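Shared Trip Planner: Setting Up Your First Family Visit
Filed under: Help > Getting Started > Couples and Families 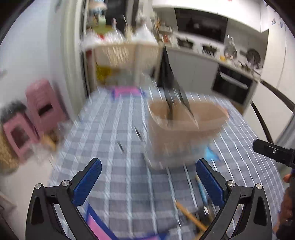

Welcome to section 4 of the Bumier guide, and to the part we most enjoy writing! By now you should both have an account and be linked as a couple (if not, go back to section 2, it takes a minute or two). Now you can plan a proper visit to the relatives together: who you're seeing, where you're sleeping, what you're bringing and who in the family needs to know about the nut allergy.

Before you start

Have your travel dates handy, plus the names of the people you'll be staying with. Email addresses are useful but you can add them later. Bumier works on phones, tablets and computers, though the family tree is much nicer to build on a bigger screen.

4.1 Create the visit

1. Open the Together tab and tap New Visit.
2. Give the visit a name. Your partner will see it straight away, so keep surprises out of the title!
3. Enter the first and last day. If you're going to two households, tick Split Stay and put in the changeover day too.
4. Choose whose family it is. Pick Both if you're mixing the two lots (brave, and great fun).
5. Tap Save. The visit turns green on both your calendars.

Note: If it stays grey, your partner hasn't accepted yet. Ask them to look in their Nustside inbox, where all invitations arrive.

4.2 Add the relatives

This is where it gets lovely. Every person you add gets a small card, and your partner can read the cards on the train and turn up already knowing which aunt is which.

1. Inside the visit, tap People, then Add.
2. Type a name and choose how they're related to you.
3. Fill in as much of the card as you like: what they prefer to be called, pets, favourite subjects, things best left alone at dinner.
4. Set the card to Shared or Just Me.
5. Repeat for everyone else. Cousins who come as a bunch can go on one group card.

You can add up to 207 people to a single visit, which should do for even the biggest clan. Notes on each card can run to 554 characters. Once you go over, the counter turns red and the Save button fades until you trim something.

Caution: Shared cards can be read by anyone you invite to the visit, and that includes your mum if you've invited your mum. Check the setting before you write anything cheeky.

4.3 Agree the quiet time

We added this after so many couples asked for it, and we love how it's being used. Quiet time is a block in the day that belongs to just the two of you, for a walk or a nap or an hour with the door shut.

1. Tap Day Plan and pick a day.
2. Drag the Quiet block to where you want it.
3. Wait for your partner to tap the heart. Until they do, the block has a dotted edge and other people can still book over it.

Relatives see the block as Busy, with no further details.

4.4 Presents and things to carry

Open the Bag list and add items one at a time. Each can be given to you, your partner or either. If you use the Duman add-on, presents you've saved there will appear by themselves, with the person's card attached. Tick them off as they go in the case!

Caution: Deleting a visit also deletes its Bag list, and we can't bring it back after 28 days. To keep the list for next time, choose Archive.

4.5 If something looks wrong

The same relative shows twice: you've probably each added them. Hold one card, drag it onto the other and choose Merge. Both sets of notes are kept.

Times are out by several hours: open Settings, then Place, and switch to Use Visit Location.

Your partner can't see any cards: check that the visit isn't in Draft.

For anything else, try the Vurkwood help board, where members have posted 1,814 tips so far, including a marvellous set on sharing one bathroom with eleven people. Section 5 covers thank-you notes and sharing your photos afterwards.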